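How to Get a Stain Out of a Stone-Look Countertop Without Making It Worse

Most of the advice on this subject comes from people selling a bottle. I have tried a fair number of those bottles, and the results rarely matched the label. Start cheap.

Find out what the top is made of before you put anything on it. Speckled surfaces all look alike from across a room, and the word "granite" on an old sales sheet proves very little. Look at the underside near the sink cutout. Real stone is stone all the way through. A laminate top will show its core, and solid surface has the same pattern top and bottom.

Then work in this order.

1. Wipe with warm water and a drop of dish soap. Dry it and look again. A lot of "stains" are grease.

2. Mix baking soda and water into a paste about as thick as toothpaste. Spread it over the mark and leave it for 20 minutes. Do not scrub. Lift it off with a damp cloth.

3. If the mark is coffee, tea or wine and the top is laminate, dab on plain 3 percent hydrogen peroxide with a cotton ball. Try it first on a spot behind the toaster.

4. Rinse twice. Leftover cleaner grabs dirt and you will blame the counter.

Skip vinegar on anything that might be marble or limestone. I know every tip list loves it. It etches those stones, and etching has to be polished out. I would also skip the melamine sponge on a glossy finish. It is a very fine sandpaper, whatever the box says.

Check your work from a low angle with a light off to one side. Flecks hide residue very well when you look straight down.

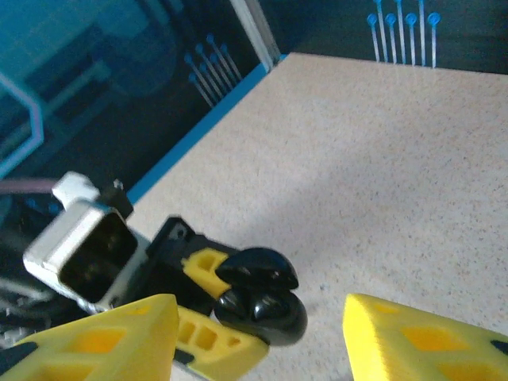 Gray and brown flecks on a beige top, with a blue edge strip.

If the mark is still there after two rounds of paste, it may be a burn or a scratch, and no cleaner fixes either one. Repair kits exist. The color match on the one I bought was poor, and I went back to a cutting board over the spot.

Related
Do You Need to Seal Granite Every Year?
Grout Cleaners Compared
Removing Old Caulk With a Plastic Scraper
Hard Water Rings on Faucets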